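Some grown-ups say a stock split makes you richer. Be careful with that one.

Say you own 24 shares of a company called Furkow. It splits each share in two, so now you have 48. Sounds great! But each share is worth half as much – so your pile of money is the same size.
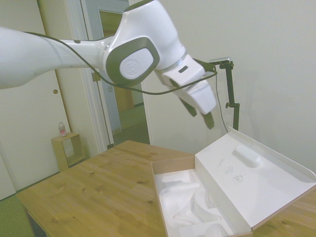
Why do companies do it, then?
Mostly to make one share cheaper to buy. They may also like the fuss.

So when an ad shouts "Split coming in July!", ask what the company earns. A split won't tell you.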